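Search this site
Search

What the floor remembers: notes for my talk on patterned tiles in old houses
Mireille Najjar
Reading time: 4 min 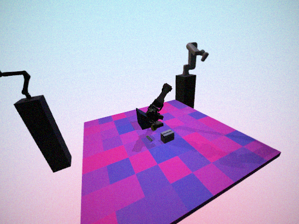 Opening (keep it short)

Good evening, and thank you for having me in Skoltden. I will speak about floors. Mostly about cement tiles, the kind you find in the hallway of an old house when you lift the carpet. I am not an architect. I repaired my grandmother's house in Stisach, and after this other people started to call me.

Ask: who has a patterned floor at home? Wait for hands. Do not rush here, last time I rushed.

How they were made

Cement tiles are pressed and not fired. The colour is poured in a metal mould with divisions, like a biscuit cutter with rooms inside. Then comes dry cement powder, then the wet mortar, then the press. The colour layer is only a few millimetres thick. This is why an old tile can be worn by feet for many years and still show its drawing.

Pass the two sample tiles around. Tell people they are heavy.

The workshop at Tremora made 500 tiles in one good day, according to the order book I was shown. The owner's family kept this book in a kitchen drawer. I love this book. Many pages have the price crossed out and written again lower, so somebody was bargaining.

Order and disorder

A floor with a strict pattern is easy for the eye and difficult for the tiler. If one row is wrong, everyone sees it. A floor with mixed colours forgives more. In poor houses the mixed floor was often made with leftovers, and the tiler had to decide where each colour goes. Some of them were very good at it. They kept two strong colours apart and put the middle shades between them, as a gardener does with flowers.

My grandmother's kitchen was like this. She said the tiler came for 14 days and ate with the family, and that he moved tiles in the evening after everybody had gone to bed. I cannot prove it but I believe her.

(If there is time: the story of the green tile under the stove. If not, go on.)

Cleaning - the part where people take notes

Speak slowly here.

Never use vinegar or any acid. It eats the surface. Warm water and a mild soap are enough for most floors. For old wax, use a soft pad and patience. Try first in a corner behind a door. Let the floor dry fully before you put any protection on it, and in a damp house this can take weeks.

Someone will ask about machines with a hard disc. My answer is no.

Replacing broken tiles

Look first in the house itself. Under cupboards, in the cellar, in the garden as a path. For the Awad house we needed 1000 tiles and found a good part of them stacked behind the henhouse, under a sheet of metal. The rest we ordered new. New ones look too bright at the beginning and I ask the owners to wait before they complain. We laid them in March, and the henhouse ones went near the window, where the light is strongest.

Please write down the size before you order, and the thickness also. I once forgot the thickness. We had to lower the bed under a whole corridor by hand.

Closing

Say thank you to the people from the library for the chairs and the projector. Remind everyone that the sample tiles must come back to the table. The photocopies about cleaning are by the door, and questions are welcome in both languages.

12 shares
3 comments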